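The jar people want a word with your pasta

Somewhere in the past ten years it became slightly shameful to keep food in the packet it came in. Open any book on sorting out a kitchen and you'll find the same photograph: a wall of matching glass, a wooden scoop, labels in a nice hand. The packets have been dealt with. What has happened to the words printed on them is never discussed.

I spent a Tuesday in August with Freya Sowerby, who tidies larders for a living around Steroddale and charges by the shelf. She is good company and very quick. Flour went into one jar, rice into another, lentils into a third, and the empty wrappers went into a sack by the back door. I asked how she would know, come spring, when the lentils ran out of date. She said you get a feel for it.

I am not convinced that you do. I have eaten rice of unknown age in my own house, and the feel I got was of chewing for a long time.

Dried pasta seems to me the weakest case of all. The bag is already sealed and it takes up less room than a jar, which has to be big enough for the day you fill it and then stands half empty for the rest of its life. A plain bag also carries a fair bit of reading on the back. One I looked at had Chinese print on a deep-blue panel, and it named the shape, cat's ear pasta, gave the ingredients as durum wheat flour and drinking water, put the shelf life at 12 months and told you to look at the seal for the production date.
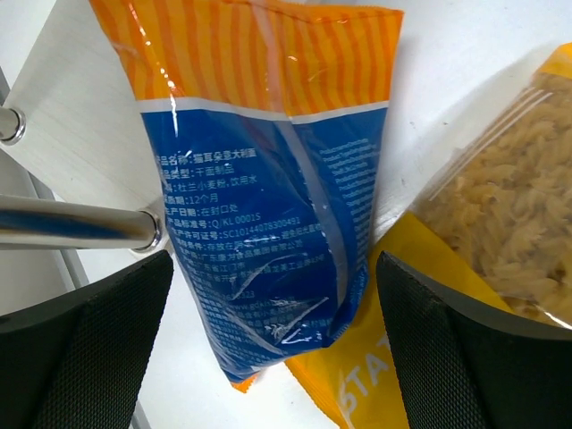

Ruth Sedgwick disagrees with nearly all of this, and wrote to tell me so. Bags slide, she says; they fall on their faces at the back of a cupboard and get bought again because they can't be seen, and a date is no use to anyone if it's on the side facing the wall. She has kept her pasta in tall jars for years and writes the date on a strip of masking tape underneath.

Masking tape I can live with. It is cheap and it answers my main complaint, though I notice it never turns up in the photographs. Freya had none in her kit. She had a box of Remus jars, square ones with a bamboo lid, and a sheet of stickers that said PASTA, which the owner could presumably have worked out.

There is also the matter of the crimped end. A date on the seal sits in the very strip most of us cut off and throw away, so even those of us who keep the packet can lose it. Cut the other end. I started doing this last winter and have to remind myself every time.

As for the bags that slide, a shoebox holds them upright perfectly well. Mine once held a pair of walking boots and now holds two sorts of pasta, some noodles and a bag of barley I bought for a soup. The barley is in date until March. I know that because it says so on the bag.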